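Chamado 796 – Caixa cinza de duas divisões: lascas brancas, fundo riscado
Estado: aberto (aguardando fornecedor)
Prioridade: normal
Aberto por: Ilaria Farina
Produto: caixa cinza grande Clelter, com divisória
Local: sala de triagem Wirkness, bancada de madeira clara

Registro nº 1 – Ilaria Farina
abril de 2019

Bom dia, abrindo isso rápido pq tenho turno já já.

A caixa cinza da bancada está soltando uns farelinhos brancos. Limpei ontem no fim do dia, hoje de manhã tinha de novo. Ficam quase todos na divisão de trás, encostados embaixo, junto da divisória. Não é pó, são lasquinhas duras, arranham a unha.

Além disso o fundo da divisão da frente está muito gasto. Manchas, riscos, umas partes mais claras. Passei pano úmido, não sai.

Perguntas:
- as lascas são da própria caixa ou vêm das coisas que a gente põe dentro?
- dá pra continuar usando?
- tem garantia ainda? compramos em fevereiro, nota em nome da Wirkness

Obrigada

Registro nº 2 – Atendimento Clelter

Olá Ilaria,

Obrigado pelo contato. Para seguir com a análise precisamos de:
- o que costuma ficar guardado na caixa
- produto de limpeza usado
- se a caixa já caiu ou levou batida
- foto da caixa como está em uso, vista de cima

Enquanto isso, por favor não use palha de aço nem solvente.

Registro nº 3 – Ilaria Farina

Respondendo por ordem:

Conteúdo: coisas pequenas soltas. Escovas de esfregar, peças de brinquedo, miudezas. Nada de metal pesado, nada cortante que eu saiba. A divisão de trás era pra ser a dos itens já conferidos, mas quase sempre fica vazia e vai tudo pra frente.

Limpeza: detergente neutro e água. Uma vez passaram o limpador Fliko, aquele cremoso, antes de eu avisar pra não passar. Acho que foi uma vez só.

Queda: não vi. Perguntei no turno da tarde, tb ninguém viu. Mas ela é arrastada na bancada todo dia, isso sim.

Foto mando assim que der, o wifi aqui hoje tá péssimo.

Registro nº 4 – Atendimento Clelter

Ilaria, obrigado.

O limpador cremoso pode ter deixado o material opaco, mas uma aplicação normalmente não explica lascas. Pedimos que faça o seguinte teste:

1. Esvazie as duas divisões.
2. Aspire ou escove a divisão de trás inteira, sem esquecer o canto junto da divisória.
3. Lave com água morna e detergente, enxágue, deixe secar virada para baixo.
4. Devolva os objetos só na frente.
5. Confira depois de 2 dias e anote onde apareceu resíduo.

Registro nº 5 – Ilaria Farina

Feito. Demorei pra voltar aqui, desculpa, semana corrida.

Resultado:
- lavada e seca, sem farelo nenhum nas duas partes
- dia 1: nada
- dia 2: apareceu de novo, atrás. Poucos, mas apareceu

Na frente não consigo ver direito por causa do fundo todo manchado, uma lasca clara ali se perde.

Ah, e juntei as lascas num saquinho em vez de jogar fora, se quiserem eu mando.

Registro nº 6 – Suporte técnico (2º nível), Clelter

Boa tarde. Assumi o chamado.

Guarde o saquinho, sim. Duas hipóteses por enquanto:

A) a divisória. A face voltada para a frente é a que mais sofre, porque os objetos são puxados contra ela na hora de tirar. Se a superfície estiver descascando, os pedacinhos podem passar por cima da borda e cair atrás.

B) algum objeto guardado. Escova velha, peça com pintura, qualquer coisa quebradiça. Experimente passar um pano branco em cada item e ver se solta algo.

Passe também o dedo na borda da divisória e diga se está áspera. Com luva, por favor.

Registro nº 7 – Ilaria Farina

Teste do pano: as escovas não soltaram nada. O bloquinho azul tb não. A peça roxa e branca, nada. Sobrou a pequena pintadinha de creme, que deixou um risquinho amarelado no pano mas lasca não.

Borda da divisória: lisa em cima. A face da frente é outra história, embaixo tá bem áspera, parece lixa. A parte de cima dela ainda tá clarinha e boa.

Então eu voto na A, mas vcs que sabem.

Segue a foto, finalmente. 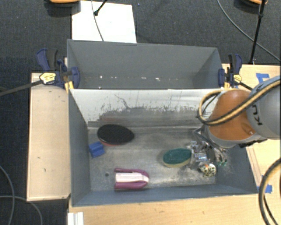
Anexo 1: caixa na bancada, itens na divisão da frente, lascas atrás junto da divisória.

Reparem no risco escuro torto que desce na divisória, do lado esquerdo. Esse eu não tinha visto antes de abrir o chamado, pode ser que já estivesse. E tem uma pintinha escura no fundo, embaixo à esquerda, que não sei se é sujeira ou furo. Vou ver com lanterna amanhã.

Registro nº 8 – Suporte técnico (2º nível), Clelter

Foto recebida, ajuda bastante.

A parte de baixo da divisória está bem raspada, marcas cinza e pretas. Isso combina com o áspero que você sentiu. Só pela foto não dá para fechar que as lascas saíram dali, então vamos pedir o saquinho para comparar o material.

Sobre a pintinha: teste simples, ponha água na divisão da frente até cobrir o fundo e espere 3 horas em cima de papel seco. Se o papel molhar, é furo e a troca fica mais fácil de aprovar.

Enviar amostra para: Clelter, setor de análise, a/c Eglītis, ref. 796.

Registro nº 9 – Ilaria Farina

Papel seco. Não é furo. Com a lanterna parece mancha mesmo, não sai com a unha.

Saquinho pesado na balancinha daqui: 310 mg com saco e tudo, então é quase nada. Vai pelo malote de amanhã.

Por enquanto forrei a frente com um pano grosso e pedi pro pessoal tirar as coisas pra cima, sem arrastar. A de trás deixei sem forro de propósito, pra ver se continua caindo farelo.

Se trocarem a caixa, dá pra vir uma com a divisória removível? Seria bem melhor de lavar.

Registro nº 10 – Suporte técnico (2º nível), Clelter

Anotado o pedido da divisória removível, vou consultar se existe nesse tamanho. Pode manter o forro. Chamado fica aberto até a amostra chegar.

Alterado para: aguardando fornecedor.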